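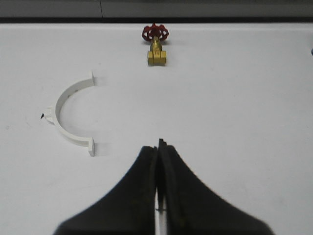
Cell 3 gripper and wrist check, Sidura line
Checked by: Lutfa Paul
Date: 26th October

Power and stops
E-stop at the table: OK. Had to press it twice in April before it latched, so I always try it a few times now. Fine today.
Cycle counter: 457 since the last finger change. We swap at 931, so plenty left!

Table
Surface wiped and level: OK. Please keep coffee off it (you know who you are).
Test parts: brass gate valve with the red handwheel, white pipe clamp half. Both are on the Stimholm parts list, so no odd stand-ins please.

Fingers
Tips, wear: OK. Ran my thumbnail down both - no nicks I could feel.
Mounting screws: one on the left finger took a tiny turn. I marked it with paint pen and I'd like the next shift to look again.
Gap with fingers nearly closed: OK. You want to see a clean slit of table between them when you look down from the wrist.

Close approach
Jog slowly near the clamp and watch the tabs as well as the fingers. I ran it at the 89 setting, which is slow and boring, but I like my fingertips unchipped.

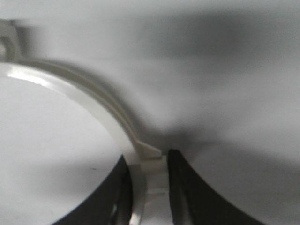 Wrist camera
Lens wiped: OK. Things go soft up close, same as on the Esteban cell, so I passed it.
Cable clip: replaced. Spares are in the Covutum drawer, and we're down to the last bag.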